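Gemuslow: a word list for secondhand clothing

README, updated Sep 24, 2026

Gemuslow is a plain list of 1000 words and short phrases that people use when they sell, swap or give away used clothes. Each entry has the term, a short meaning, other spellings, and a note on where it came from. I started it because I love the language of thrift listings (so many ways to say "a bit worn"!) and I wanted one place to keep it all.

What's in the folder

terms.csv has the main list, one term per row.
spellings.csv has the other spellings and common typos, matched to the main list by ID.
notes.txt has longer comments on the hard cases, like "oversized" and "boxy," which some sellers treat as the same thing and others really don't.

All files are UTF-8. The columns are split by commas, and any text with a comma in it is in double quotes.

Where the words come from

Most entries were gathered by hand from the swap boards at Ronedia and from the rack tags at Osei, a lovely little shop with the best handwritten labels I have ever read. Skorano sent over 90 terms for shirts and knitwear alone, and those are marked SK in the source column. 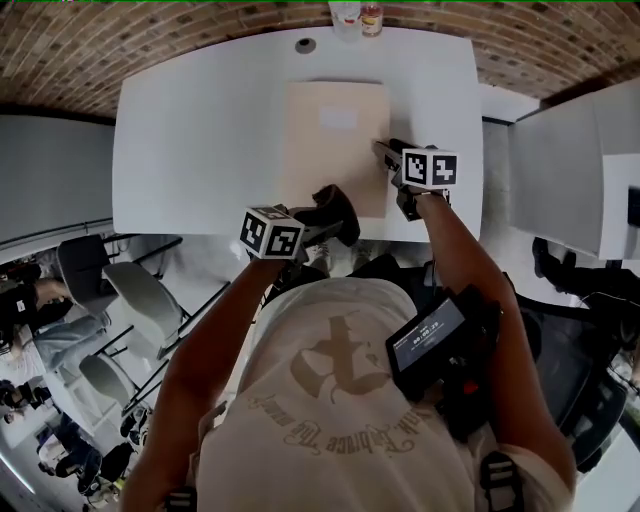
Color words were the most fun and also the most trouble. "Off-white," "cream," "ecru" and "bone" each get their own row, with links between them, and I left the overlaps in place. If two sellers disagree on a meaning, both meanings stay in and are numbered.

Known gaps

Shoes are thin. Kids' sizes are worse. Brand names are left out on purpose, and so are prices. Everything is in American English for now, but version 2 should add British terms (jumper, trainers, the whole happy mess), and I hope to have that out in January.

Using it

Free for any use, including in shops and classrooms. Please credit Gemuslow and keep the source column if you pass the list along. Fixes and new words are very welcome! Send the term, what it means, and where you saw it.

Kept by Ineke Hermans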